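Soldale Evening Classes: Progress Report to the Tremblay Fund, October

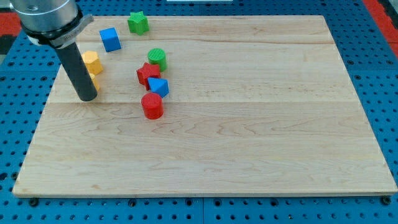 Light-colored wooden board on the blue pegboard table.

Enrollment for the fall term closed with 70 adults across the three sites. Soldale has 29, and the rest are split between Idden and Cernora. Reading and basic math are full. The citizenship class has 17 people and room for a few more.

Attendance at Idden dropped after the bus timetable changed. Marion Lennox moved the start to 6:30 p.m. and most of the group came back — two have switched to Soldale.

Spending is on plan except for textbooks, which went over because the publisher dropped its school discount. We would like to move money from the printing line to cover it and need your approval before the next order.

Ferdinand Reisinger has tested 19 of the reading students so far. Full results will be in the next report.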